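Storing Dry Goods in Lidded Canisters

A canister keeps flour or rice well only if the lid seats properly and the inside is fully dry. Most problems come from washing, so start there.

Washing the body

Use warm water and dish soap. Rinse, turn the canister upside down on a rack and leave it overnight. Wiping with a towel leaves moisture in the bottom corner, and sugar will cake on it within a day or two.

Caring for wooden lids

Do not soak the lid or put it in the dishwasher. Wipe it with a damp cloth, then stand it on its edge so both faces dry at the same rate. A lid dried flat tends to cup, and a cupped lid rocks on the rim. Apply a thin coat of food-grade mineral oil every 3 months and wipe off the excess after 28 minutes or so. If there is a silicone ring, remove it first — oil makes it swell.

Clean the step under the rim with a soft toothbrush. Flour packs into it and holds the lid up.

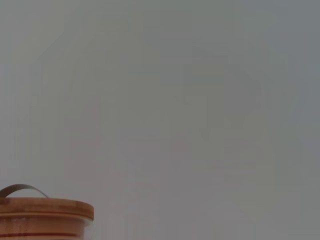

Filling and labeling

Leave a finger's width of space below the lid. Write the contents and the month (December, for example) on masking tape and put it on the base, where it will not rub off in handling. Finish the old stock before refilling.

Placement

Keep canisters at least 11 inches from the stove. Steam loosens glued wood over time. A shelf away from direct sun also slows fading of the lid.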